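Print this page | E-mail this page

Posted in April
By the Program Coordinator, Latonness Torah Learning Circle

Progress Report to the Quezada Fund: Weekly Portion Study at Home and in the Hall

Dear friends at the Quezada Fund,

I hope this finds all of you well, and rested from the holiday cooking. I have been meaning to get this report to you for a while, and every time I sat down to it another family called with a question about the portion, which I suppose is a good problem for a program like ours to have. So please forgive the length. There is a lot to tell, and I would like you to hear it the way it went.

When you first agreed to support us, the plan was a simple one. We would put together a weekly sheet on the Torah portion, written in everyday English with the key Hebrew verses alongside, and we would mail it or send it home with any household in Latonness or Sunby that asked for one. Then on Thursday evenings we would open the study hall so that people could come and learn the same sheet together, with a partner if they had one and with one of our teachers if they didn't.

The sheets

We now have 209 households on the list. Most of them take the sheet on paper, even the younger ones, and I was surprised by that until a mother in Sunby explained to me that paper can sit on the Shabbos table and a telephone can't. (I should have thought of it myself!) Each sheet has one question for small children, one for older children, and a longer passage from the commentaries for the adults. The longer passage is where we have had the most discussion among ourselves. In the fall we were choosing pieces that were too hard, and people told us so, kindly but clearly. Since the winter we have been staying with one comment of Rashi and one later voice who asks a question on him, and the letters we get back have become much livelier.

One grandfather wrote to say that he had not opened a Chumash since his own bar mitzvah, and that he now reads the sheet twice, once by himself on Friday morning and once aloud at the meal. I have his letter pinned over my desk and I look at it on the tired days.

Thursday evenings

The hall opens at 7:30 and is supposed to close at nine, though you will not be astonished to hear that it rarely does. We have 21 regular study pairs. Some are old friends, and some are people who had never exchanged a word before we sat them down across from each other with a page of Bereishis. A few pairs have fallen away over the months, mostly on account of work hours, and I would be painting too rosy a picture if I left that out. We are trying a telephone option for them, and so far it has gone only fairly well. It is hard to argue properly over the phone.

The children's corner runs in the side room at the same hours, so that both parents can learn. The older girls run it with a great deal of patience, and they tell the story of the week's portion in parts, always stopping at the exciting place.

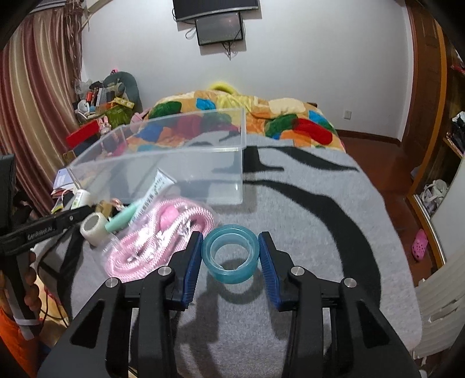 Money and supplies

Your grant has paid for printing, postage, the teachers' stipends and the books. We bought 10 new sets of Chumash with Rashi in translation, and they are already getting that soft look at the corners that a book gets when it is being used. Printing came in a little under what we had planned. Postage went over by $484, nearly all of it in the weeks when we sent the holiday supplement along with the regular sheet, and we have covered the difference out of what we saved on printing. The full ledger is coming to you separately.

What we hope to do next

The families out in Ulau have asked for a study evening of their own. It is a long drive for them, especially in bad weather, and several have been making it anyway. We would like to begin there with one evening a month, in a borrowed living room if need be, with the same sheet and the same two or three teachers taking turns. We would also like to try a short course for beginning readers, for adults who know the letters and get stuck after that. Quite a few people have asked me about it in a low voice after everybody else had put on their coats, and I would dearly love to have something to offer them.

I will send figures for both ideas before the summer, and please do call if anything in the ledger puzzles you. Better still, come on a Thursday and sit in. There is always tea, and we will find you a partner.

With gratitude and warm wishes to each of you,

The Program Coordinator

Print this page | E-mail this page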